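Chapter 4
Picking Things Up and Putting Them Down

What you'll need for this chapter: your team notebook, a box with a lid, a pen you don't mind losing, and some patience. Finish the wiring checks in Chapter 3 first.

When I started running the robot club at Groston, I thought the hard part would be getting the arm to move. It took us one afternoon. We typed in a few numbers, the arm swung over, and everyone cheered. Then Ona Stankevičius, who was fifteen at the time and very direct, asked if it could pick up her pen. I said of course it could. We were still there when they came to lock the building.

So this chapter is about the pen. Well, it's about pens and boxes and lids and all the ordinary stuff that sits on a table, and how you get a gripper to close on the right bit of it at the right moment. If you're working through this book for the Trirkesier Cup, it's also where the points start to matter. The sorting round is marked out of 180, and most new teams throw away a big chunk of that before they've touched a single object, just by starting with the arm in a silly place.

Let me start with the table itself, as that's where I'd start with a new team. Before any code gets written, I ask everyone to get down until their chin is nearly on the wood and have a good look across it. It feels daft. But you'll find out very quickly which things hide behind which, and where an arm coming in from above is going to clip the rim of something. A pen lying flat is a thin little target, and a bin standing behind it is a wall. From standing height you'd hardly notice either of those things!

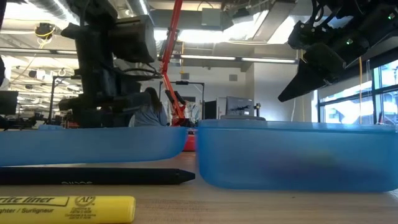

Once you've had your look, draw it. I mean with a pencil, in the notebook, badly if you like. Draw it from the side and then from above, and mark where the fingers need to be when they close. My teams grumble about the drawings every single year and then, come the night before the contest, they're all crowded round them arguing over a line somebody drew in December. Put in the things you think don't matter too. One of our worst crashes was into a stapler that wasn't on anyone's plan.

Next, a few words I'll be using all the way through, so you may as well have them now.

Approach: the path the gripper takes to get near the object. I like it to come straight down for the last bit.

Grasp: the closing of the fingers. It has a place, a width and a squeeze, and you have to choose all three.

Lift: going up again. Slowly, please.

Release: letting go. Much harder than it sounds, and it gets its own section later on.

Most of the code you write in this chapter will be those four in a row, over and over. Our first working version at Groston was 2846 lines long, which I'm a bit ashamed of now - we'd copied the same approach out again for every object on the table. Edgars Juška sat down with it one weekend and came back with a file you could read over a cup of tea. You'll be writing something much closer to his than mine.

I've kept a club diary since the early days, and I'm going to drop bits of it into the book where I think they'll help. They're copied out as I wrote them, grumbles and all. The first comes from our trip to Temdale, where the Arumugam club kindly let us share their practice day. 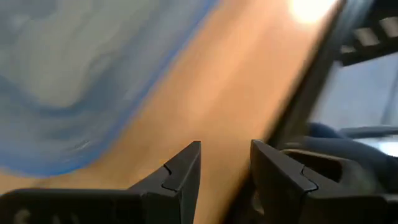

Temdale, 3 March 2019

Long drive, awful sandwiches, lovely people. Our first go was a mess. The arm came in much too fast, and Edgars kept saying the wrist pictures were no use to him because everything in them was smeared. We argued about whether to buy a better camera (with what money?) and then Ona quietly halved the approach speed. Much clearer! Lost a few seconds on each pick and stopped missing. We managed 10 clean picks before lunch and I was so pleased I forgot to eat the awful sandwich.

Afternoon on lids. No luck at all. The Arumugam lot can do it, and they let us watch, but they wouldn't tell us how. Fair enough.

I still think about that afternoon quite a lot. What I took from it is that you should always try the cheap fix first, and slowing down is the cheapest one there is. We'll do it properly in Exercise 4.2, where you run the same pick at three speeds and save what the wrist camera gives you each time. 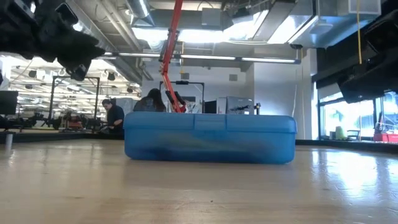 Lids need a section of their own, and I've put it early so that you've time to get fed up and come back to it. A lid asks you to do two jobs at once: something has to hold the box still while something else does the pulling. With one arm, the whole box simply comes along for the ride. Before you plan anything, find out how the lid is held on. The long blue box on the table has a snap-on lid with a small clasp piece near the middle of the front, so I'd begin my drawing there, with the clasp marked in and the rim running along the top. Try it by hand first and notice what your other hand is doing while you pull. Then write that down, even if it seems too obvious to bother with.

Don't worry if you can't get a lid off by the end of the week. We couldn't either, for months. Get the pen sorted first, then an open bin, then a closed box you only have to nudge along the table without tipping it.

4.1 Choosing where to grip

Take your pen and lay it flat in front of you. Pick it up with just your thumb and one finger, as slowly as you can, and stop the moment it leaves the table. Look at where you're holding it. Now do it again with the pen turned the other way, and make a quick sketch of both in your notebook before you switch the arm on.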